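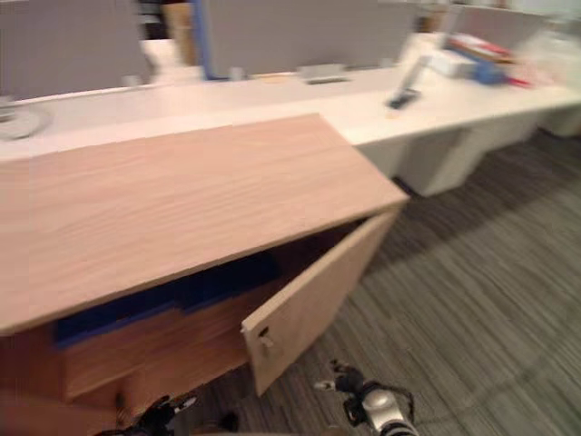
Progress report to the Palaniappan Fund – records room and office storage
May 19, 2021

Dear friends,

It has been a busy spring at Drallham, and I'm so glad to be able to tell you how far your grant has carried us. When we first wrote to you, our tenant files were spread over three buildings (and, I'm sorry to say, one garage), and finding a single lease could eat up a whole morning.

We have now been through 17 boxes from the Nakwood office, which was the oldest and dustiest part of the job. Everything worth keeping has gone into folders by street and then by year, and the folders are going into low cabinets with doors that lock, so that private papers stay private. I can't tell you what a pleasure it is to open a door and find the right street straight away!

Přemysl Machala has drawn up a plain one-page list of what lives where, and a copy will be taped inside each door. He has also talked Luvia into holding their price on 4 more cabinets until July – very kind of them, as we still have the repair records to house.

What remains is the old correspondence, and a decision on how long we keep rent books. We'd welcome your thoughts on that, and of course you are welcome to visit any time.

With warm thanks from all of us at Drallham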